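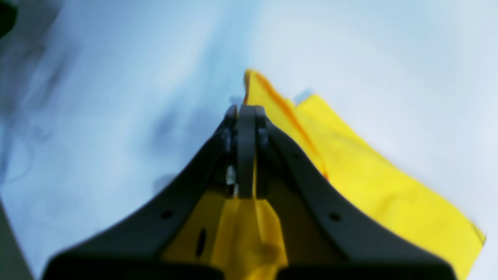 Prüfliste Textilien und Putztücher, Runde im März

Ich gehe die Liste wie immer von oben nach unten durch und schreibe dazu, was mir auffällt. Wer es eilig hat, liest nur die Stichworte vorne, der Rest ist mein Gemurmel.

1. Gelber Stoff – Farbe und Falten
Knallgelb, so mag ich das! In den Falten wirkt er eher senfgelb, das ist nur Schatten, also bitte nicht gleich als Fleck eintragen (ist mir letztes Jahr selbst passiert). Zum Prüfen immer ganz ausbreiten, auch die gerafften Stellen.
Ergebnis: in Ordnung

2. Nähte und Kanten
Einmal rundherum mit den Fingern abfahren. Bei den Tüchern von Nägeli gehen die Ecken gern zuerst auf, bei Prastix hatte ich damit noch nie Ärger. Zwei Stück habe ich zum Nähen gelegt.
Ergebnis: nachbessern

3. Waschmittel
Gellex steht wieder oben im Regal, Deckel fest zu, Etikett lesbar. Der Kanister ist angebrochen, reicht aber locker noch bis zur nächsten Runde. Bitte, bitte den Messbecher danach ausspülen, der klebte wieder wie verrückt.
Ergebnis: in Ordnung, Becher gespült

4. Lagerplatz
Regal 11, nicht auf der Heizung! Ich weiß, da trocknet alles so schön schnell, aber die Lüftungsschlitze müssen frei bleiben. Am Donnerstag lag schon wieder ein ganzer Stapel drauf, den habe ich weggeräumt.
Ergebnis: Mangel, sofort behoben

5. Bestand
97 Tücher laut Karte, und ich habe die Karte so übernommen. Die alten von Rudedura stehen noch mit drauf, obwohl wir die eigentlich aussortieren wollten. Das mache ich beim nächsten Mal, versprochen.
Ergebnis: offen

6. Ölige Lappen
Gehören in den Blechbehälter mit Deckel und nirgendwo sonst hin. Der Behälter war zu, der Deckel schließt sauber, den Aufkleber habe ich erneuert – der alte war kaum noch zu entziffern.
Ergebnis: in Ordnung

7. Fluchtweg vor dem Regal
Frei bis auf einen Wäschekorb. Den habe ich in die Nische geschoben, da passt er prima hin und darf gern bleiben.
Ergebnis: in Ordnung

Noch offen: Nähgarn besorgen, Bestandskarte neu schreiben, Regal 11 feucht auswischen.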